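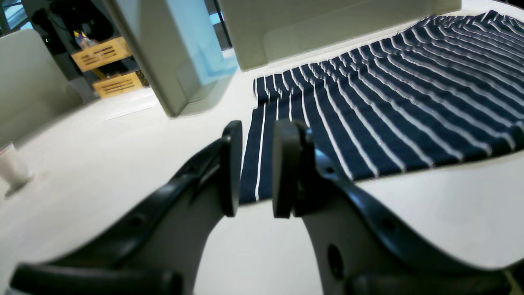 I gave up my dryer in July, and I have opinions now. It died with a load of towels inside, the repair quote made me laugh out loud, and I strung 32 feet of line across the backyard instead.

My neighbors on Tarside Lane were lovely about it (one lent me a bag of pegs and hasn't asked for them back). The first week I hung everything wrong. Shirts go upside down, by the hem! Hang them by the shoulders and you get those little pointy ears that no amount of smoothing will fix. Jeans take forever, so I put them out first, pockets pulled inside out, and go have my coffee.

Towels come in stiff as a board, I won't lie. I snap each one hard before it goes up and again when it comes down, and that helps a lot. My kids call them the crunchy towels and now they fight over them.

Then there's the rain. I've lost 2 loads to surprise storms, and both times I was at the store feeling smug about the weather. I still haven't called anybody about a new dryer, and the old one makes a pretty good shelf for the cat food.

Contact Trendismont Magazine | © 2025 Trendismont | Back to top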